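Keketti talk, speaker notes (Mererid Meredith)

Opening. Say hello, thank the Imcombe folks for the coffee, and give everyone a minute to find a chair. Then start with the question that got me into all this — how does a two-armed robot decide which hand should do the job?

Most of us never think about it. You reach with whichever hand is handy. Our older policy, Pugh, picked an arm at the very start and stuck with it, even when the other one had the better angle.

Jellorer lets the choice stay open a little longer. Both arms get a score at every step, and the switch is only locked in once one arm has led for 7 steps in a row. Go slowly here, people always ask about the 7. (We tried 50 and the arms dithered terribly.)

Results. 60 layouts, same objects for both policies. Pugh finished 38 of them, Jellorer 49. Pause and let them write it down! 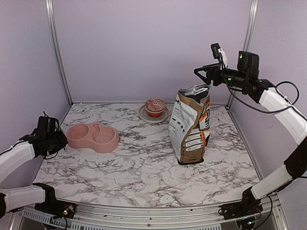 Arm choice gets interesting when the objects are spread out. Take the pink double bowl, with the left gripper hovering right beside it, and then the upright bag over on the right, under the other gripper. Those two are easy. The cupcake on its saucer, toward the back, is the one I'd like the room to argue over, so ask for a show of hands before moving on to the scoring slide.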